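July 15, 2024

Entry for the demonstration program, Hostberg office.

The morning was given to the quarterly count. The register now stands at 3,054 accepted demonstrations across all household tasks, of which 1,294 concern clothing. Jingyi Li read the figures aloud from her sheet and I entered them in the ledger, and we found one discrepancy, a group of towel recordings that had been entered under both Hostberg and Grumau. It was corrected before ten and initialed by both of us.

At eleven we held the call with Leemans. Their representatives wished to know whether the remote-control station could replace the hand-held tools by September. Boyang Kong gave the position of this office, and gave it well. The station is suited to rigid objects and to any work where the operator can tolerate a short delay. With cloth the delay is felt at once. The operator closes too late, takes two layers where one was wanted, and then corrects, and the correction is recorded along with everything else. Leemans asked whether corrections were harmful. Boyang replied that a small share of them is useful, as the arm must learn to recover, but that a recording made up mainly of hesitation teaches hesitation. They have asked for this in writing. I am to draft two pages and send them to Jingyi for review.

I should record that I was not in full agreement on one point. Boyang would retire the station for all soft goods. I would keep it for placing, where a garment already in the grip has only to be carried and set down. We agreed to leave the question open until the next trial.

After lunch I read the revised operator guidance from Zurnateck. It is an improvement on the spring version, though it remains too long, and the section on wrist speed contradicts itself between its second and third pages. The instruction to pause for one full second before each grasp has been removed, at our request. Operators had been obeying it so faithfully that every demonstration contained a dead interval, and the trained arm had begun to stand still above the cloth in the same manner. The new wording asks for "an even and deliberate approach." I have marked it approved, with a note on the wrist speed section.

The remainder of the afternoon went to the review of the trousers set. I had set myself 100 clips and completed fewer, the light in the review room being poor after four. 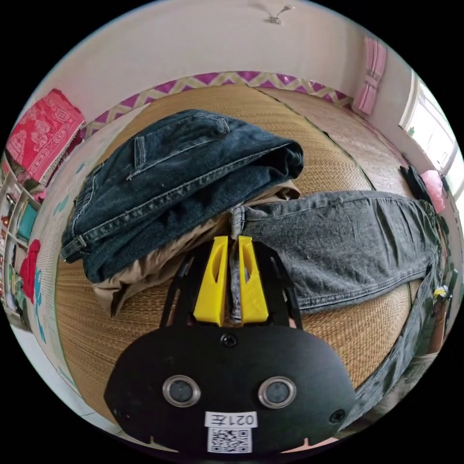 Trousers are the hardest of the garments we have attempted, and I am more persuaded of it after today. A shirt forgives a careless grasp and a waistband does not. It is thick, it is stitched, and it turns over on itself when lifted from the wrong place. The best grasps in the set resemble the one on the gray jeans, where the yellow fingers are closed on a narrow fold at the waistband and the denim stands up taut between them, with the rest of the pair spread out flat on the straw mat. I have asked that grasps of this kind be given their own mark in the register, so that they may be drawn upon separately in training. Jingyi is doubtful that reviewers will apply the mark consistently - she has reason to be, given the towels - and proposes that two persons judge each clip until the standard is settled. I accepted this, although it will slow the work.

Grumau has promised a further 400 demonstrations and asks which garments are preferred. I have answered trousers first, of mixed weights, then children's clothing if time permits.

Outstanding for tomorrow: the two pages for Leemans, the reply to Zurnateck, and the key to the second storage cabinet, which Boyang has taken home again.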